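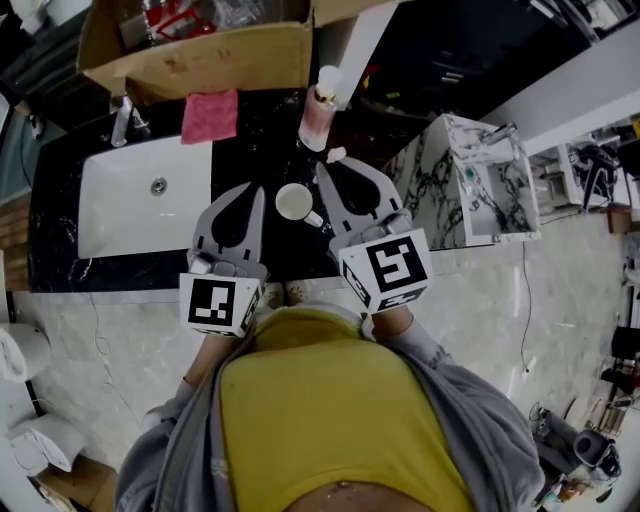 3.2 Items left out around the sink

The counter next to the basin was the most crowded surface in the bathrooms we surveyed. More so than shelves, more so than the tub edge. Our reading is that it works as a landing place: things get put down mid-task and stay. We call these "stalled items", following the wording in the Feradberg pilot.

Figure 2. Vanity counter, Dernomow set. Small cup on its side, pump lotion bottle with white cap, open cardboard box behind the counter. Coded as "mixed, damp".

The counter in Figure 2 is fairly typical of the set. A cup lying down, a pump bottle standing near the back, a small crumpled white thing next to it (coded "other, soft"), droplets and white specks across the black surface. Packaging still in the open box. Under the Van Dusen scheme a cup on its side scores as displaced, even when it is within reach of the basin – we kept that rule though two of the coders disliked it.

Three groups of items came up again and again. Daily-use items, mostly cups, soap and pump bottles, which residents said belong on the counter. Transit items such as boxes and wrapping, which residents said belong somewhere else but could not always say where. And scraps. Scraps were the hardest to code, tissue and cotton look much the same in a photograph, so we merged them.

Residents were asked to tidy the counter as they normally would, with a limit of 11 minutes. Most stopped well before that. Pump bottles were moved least. Cups were usually stood up first, before any wiping, and in several homes the wiping was skipped altogehter. Boxes were pushed back more often than emptied. Dark counters got wiped more than pale ones, possibly just because specks show up more, and we did not control for this.

One caution. The Zevis homes had no counter space on one side of the basin, so left/right placement is not compared accross sites. Storage below the counter was not opened or coded in any home, see 3.4 for the shelf data.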